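Washing-up in Elincombe

I've looked after this page for the town wiki since October 2018, so forgive me if it wanders a bit! Washing-up means cleaning plates, bowls, pans and cutlery after a meal, and in Elincombe we take it rather seriously (well, my street does).

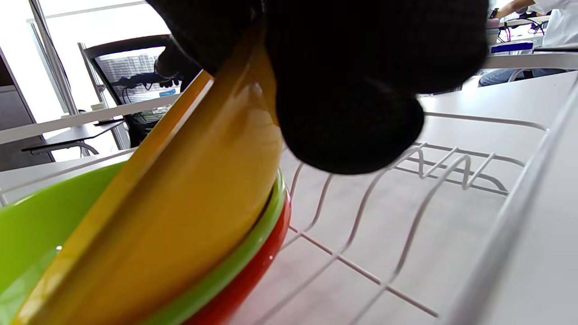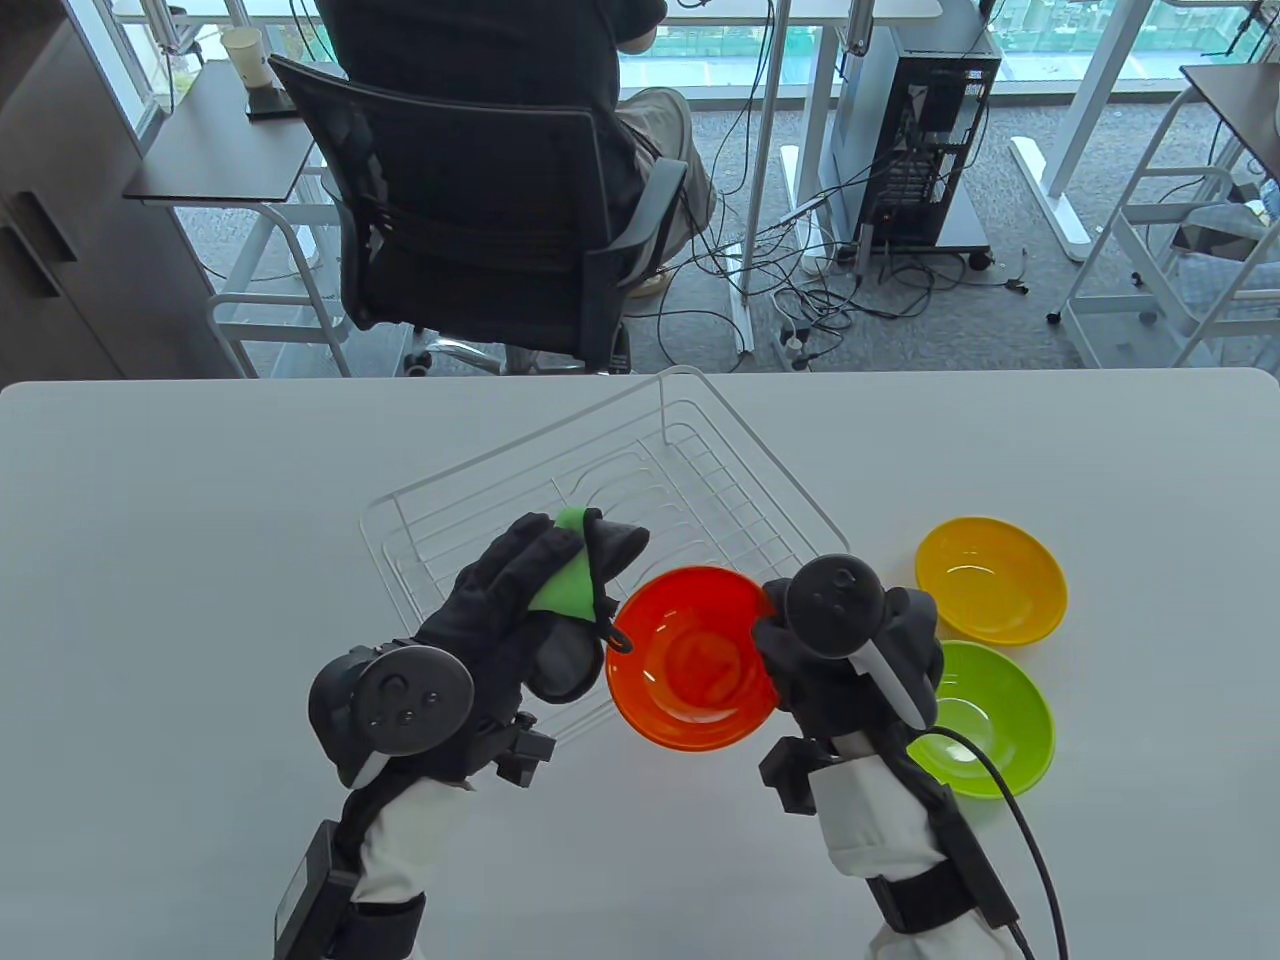
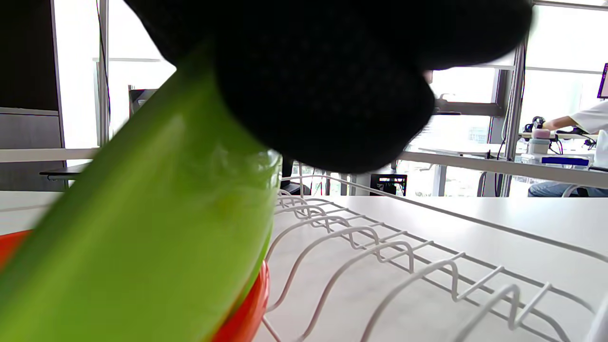 Bright colours at the sink

The local way is glasses first, then cutlery, then plates, and greasy pans last of all. My gran did it like that and so did everyone at the Rangel tea rooms, where I washed up for 4 summers and got through 100 cups on a busy afternoon. Plastic was always the awkward one, as it holds on to grease far longer than china does. A red-orange bowl like the one getting the green sponge along its rim would have gone in just before the pans, with fresh hot water and a good squirt of soap. Fouad Tahiri, who ran the tea rooms after that, swore by rinsing everything twice – I still think once is plenty.

Drying is where people fall out. The north end of town leaves things to drain, the south end uses a tea towel (linen, please, the fluffy ones leave bits everywhere). The Serico hardware shop used to sell striped ones for 50p each, and I've still got two.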